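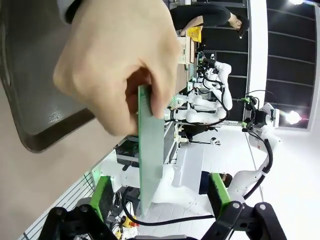
# What will you see at the robot open day?

On April 9, 2024 the Bremer workshop opens its doors to school classes. If your class is coming, it helps to know a little before you arrive.

## What is a robot arm?

A robot arm has joints, a bit like your shoulder, elbow and wrist. Each joint has a motor inside. At the end of the arm there is often a gripper, with fingers that open and close.

Some robots have 2 arms. They can hold something with one and work on it with the other.

## How does it pick up a circuit board?

A circuit board is the flat green panel you find inside radios, toys and computers. It is thin and easy to scratch, so the gripper has soft pads.

In the demonstration, a person holds the board between the pads. The fingers close slowly and stop when they feel a gentle push back. Then the person lets go — and the robot has it.

## Does it ever drop one?

Yes. When the team first tried this in January, the robot dropped 134 boards out of 400. They were old boards that no longer worked. The team changed how tightly the fingers squeeze and tried again.

## What is the red button for?

It is the emergency stop. Press it and the arm stops moving. Every robot in the workshop has one close by.

Please stay behind the railing unless a guide calls you forward.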